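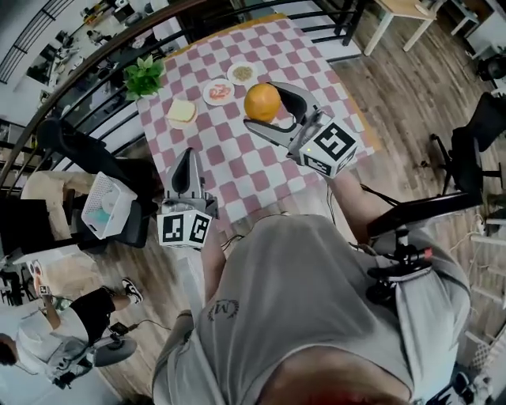 An orange and three small white plates on a checkered tablecloth.

May 20, 2021

142 shares | 26 comments

Why the car stereo is the first thing to fail

Gornitz has one repair shop that takes in nothing but dashboard electronics. It is called Pirzada, it sits behind a tire dealer, and on most mornings there is a row of radios on the front counter, each with a paper tag tied to the bracket. The cars they came out of are usually 10 to 15 years old and run fine. The screen went dark, or the volume knob started skipping, or the unit asks for a code that was lost two owners ago.

Code lockouts are the cheapest job. The shop charges $25 if the radio is brought in already removed. A dead screen costs more, and the price depends on whether the display can be bought separately. For the Taveo units fitted to a lot of family wagons, it can. The shop orders them from a parts supplier called Ornix and keeps a few on the shelf. For many others the only source is a second radio of the same model, which means waiting for one to turn up at a salvage yard.

Dealers rarely repair these units. They replace them, and a new factory radio with navigation can run up to $900 before labor. It also has to be matched to the car by software, so a used one bought online may not work when it is plugged in. Owners find this out after paying for shipping.

Heat does much of the damage. A dashboard in the sun gets hot enough to weaken solder joints over several summers, and the first sign is often a radio that works in the morning and quits in the afternoon. Cold is hard on the displays. The shop's busiest month is November, when the first frosts bring in screens that take minutes to light up or show only half the picture.

Before paying for anything, check the fuse. Many cars have two for the radio, one under the dash and one under the hood, and the second is easy to miss. Check the battery too. A unit that restarts every time the engine is cranked may be fine, with a weak battery behind it.

If the radio does have to come out, write down the presets and take a photo of the plugs. Most repairs at Pirzada are done in 13 days or less, and the car can be driven in the meantime. On some models the parking sensors sound through the radio, so they will be silent until it goes back in.

Share this story | 26 comments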